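Home | Forums | New posts | Search | Log in

Weltlow: does the second ending cheapen the first?

tidewrack
Finished Weltlow last night after 89 hours, then reloaded an October save and took the ferry instead of staying in Grernilora. The ferry ending undoes the letter completely. I'd have been happier not knowing it existed.

mossy_kettle
I don't agree. The letter is still written in both. What changes is who reads it, and you only find that out if you talk to the harbour clerk before chapter 2 closes.
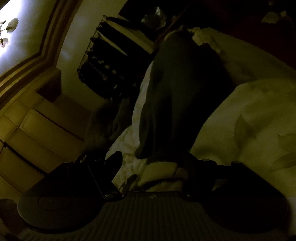
On my first run I skipped the clerk and thought the ferry was a joke ending. With her scene in, it's the better of the pair.

nidex_fan
Does the clerk scene need the lamp quest done first? I've got 423 pages in the journal and no mention of her.

mossy_kettle
No, just go at night.

pallbearer9
With tidewrack on this. If a game wants me to live with a choice, it shouldn't autosave right before it. Nidex did the same thing and I never cared about anyone in that either.

nidex_fan
Nidex only has one ending. The autosave is before the epilogue.

pallbearer9
Fair enough, I stopped before that.

tidewrack
Went back and did the clerk at night. The scene is good, I'll give you that. Still think the ferry should have been locked until a second playthrough.

Related threads
Grernilora map, all journal pages
Nidex epilogue questions
Games with no manual saves

Contact us | Copyright 2023 | Back to top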